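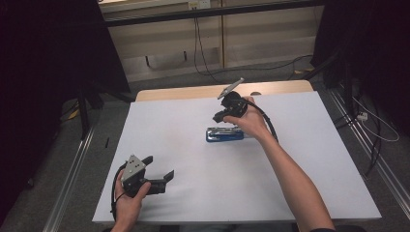

Hand-held grippers, one per hand, over the covered table, with a blue item on the white surface.

Do demonstrations recorded with hand-held grippers transfer to a fixed two-arm station?

Posted by Laur_Station on September 23, 2023

Our group is preparing a comparison of two ways of collecting demonstrations for tabletop tasks. In the first, an operator works directly with a gripper in each hand. In the second, the operator drives the arms remotely. A pilot in August produced 96 hand-held demonstrations of a single pick-and-place task. The policy trained on them completed 7 of 18 trials on the arms. Is this result low enough to indicate a fault in the method, or is the data set too small?

Skikamel

Eighteen trials are too few to separate these explanations. Before collecting more data, please replay several recorded trajectories on the arms without any policy. If the replays miss the object, the problem lies in calibration or in the delay between the camera and gripper records, and additional demonstrations will not correct it. Operators also reach wrist angles that a mounted arm cannot. Such recordings should be identified by a reachability check and reported separately in the comparison.

Pavum

More data. We used 500.

Stamedik

The replay check is sound advice. I would add that both collection methods should be given equal operator time as well as equal demonstration counts. Hand-held recording is usually faster, and a comparison by count alone conceals this. Starting positions for the trials should be fixed in advance and shared by both policies.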